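Quick one this month, sorry, running behind on everything

Storage sale at the Clernham hall is on again, Saturday, doors at 9. If you've never been: people clear out their attics and garages, we take 15 percent, rest goes to the seller. Last time we took in 812 items and sold most of them by lunch. Furniture went first. Books went last, as always.

Drop-off is the evening before, 5 to 8, side door. Not the front. The front is for the choir and they were not happy last time.

What we want: kitchen stuff, tools, lamps, small tables, toys with all the peices. What we don't want: mattresses, car seats, paint, anything with a cracked plug. Also no more encyclopedias please. We still have two sets from the spring.

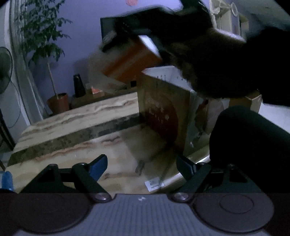
Packing, then. Most of the breakage last time was people using bags. Bags split, bags tip over, stuff rolls under the tables. Use something stiff with flat sides, a big printed carton like the one on the marble-patterned table would do fine, and write your seller number on two sides in thick marker. Not on the lid, lids get swapped. Glass goes in paper, heavy things at the bottom. Tape the bottom twice. If you can't lift it, we can't either.

Seller numbers: the old ones still work. New sellers start at 1624, ask at the desk or reply to this email and we'll send you one. If you had 1731 last time, please get in touch, we have an envelope with your money in it and no phone number to go with it.

Prices. Whole dollars only. Put half price after 1 on the tag if you're OK with that, otherwise we'll hold it at full and you pick it up by 4. Anything left after 4 goes to the D'Souza thrift store on the Monday run.

Food: Grillix is bringing the truck, same spot by the bike racks. Coffee inside from 8:30 for anyone setting up. Bring your own mug if you rememeber.

Parking is the usual mess. Fallari customers have the row along the fence, leave it clear. Street parking behind the hall is free until noon.

Still short on people for the 1 to 4 shift. Reply if you can do even an hour of it.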